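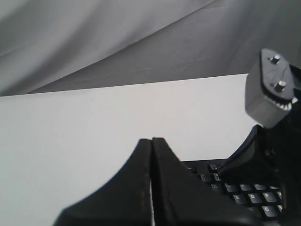
Grey cloth over a white surface.

The Dallico Overshirt in Charcoal, reviewed by Ghassan Matar
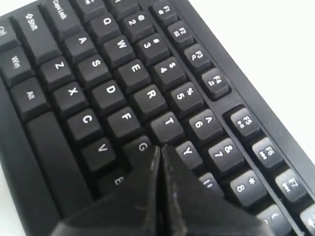

Brikus, 24th January

I bought the Dallico overshirt in October from the Rainer shop on the high street, and I have worn it most days since. It was the charcoal one in a medium. They also do it in navy and a sort of olive, which looked a bit green to me under the shop lights.

It is sold as something between a shirt and a light jacket. In practice it is a jacket. The cloth is a brushed cotton twill, heavy enough that you would not want to tuck it in, and it sits well over a T-shirt or a thin jumper. Over a thick jumper it gets tight under the arms. If you plan to wear it that way, go up a size.

Fit is straight through the body. I am fairly narrow in the shoulder and the seam still lands where it should. The sleeves are on the long side and I turn the cuffs back once. The hem is cut square, with a short vent on each side, and it covers a belt when you are standing up.

There are five pockets. Two on the chest with flaps, two at the hips that you get into from the side, and one inside on the left. The inside one will take a passport but my phone sticks out of the top. The hip pockets are the ones I use. They are lined in the same cotton as the yoke and have held up to keys so far.

The buttons are the weak point. One on the left cuff came loose in the second week and I sewed it back on myself. Spares are supplied on the care label, two large and one small. The stitching everywhere else is tidy.

It has been through the wash five times at 30 degrees. There was a little shrinkage in the sleeve after the first wash, nothing I minded, and the colour has gone slightly softer at the collar and pocket edges. It creases across the back if you leave it in the drum. I hang it up damp and don't iron it.

Before buying I also tried the Grulent work shirt, which hangs on the next rail in the same shop. It has a nicer collar and proper metal snaps, but the cloth is thinner and the body is boxy in a way that did not suit me. Taller people might get on better with it. The staff were happy to let me go back and forth between the two.

Sizes run from small to double extra large. Rainer will swap an unworn one if you keep the receipt, and they do alterations upstairs, though the man there told me he would rather not shorten these sleeves on account of the cuff placket.

I would buy it again, probably in the navy, and I would go over the cuff buttons with a needle before wearing it out.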